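**Gerness Shire Council** was the local government of the Gerness district, first elected in 1890 and merged into the Osance Regional Council after a plebiscite held in October. It had two wards, Owusu and Fistex, each returning the same number of councillors.

## History

The shire was formed when ratepayers along the river petitioned to leave the Osance road board. Early councils dealt mainly with bridges, fencing and stock routes. Party tickets were rare, and most councillors sat as independents.

## Merger plebiscite

A proposal to join Osance was put to electors after several years of falling rate revenue. Almost 1000 people voted in Owusu ward, where the merger passed easily. In Fistex the margin was 368 votes against, but the combined count favoured the change.
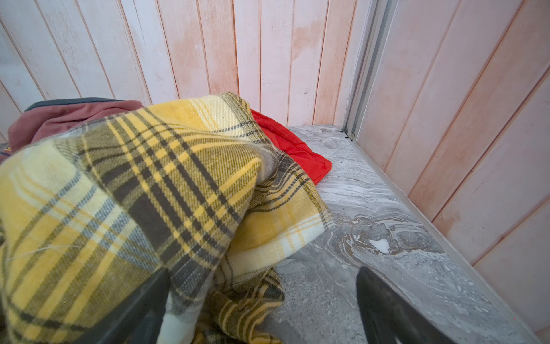

Doina Stojanovska argued at the final public meeting that "a ward that voted no should have been allowed to stay out", and asked for the Fistex depot and library to be kept open under the new council. The meeting passed a motion in support. It had no legal force.

## Aftermath

The last ordinary meeting was held on Thu 29 December. The regional council kept the library and sold the depot. Fistex was retained as a ward name, while Owusu was divided between the neighbouring wards of Osance North and Osance River.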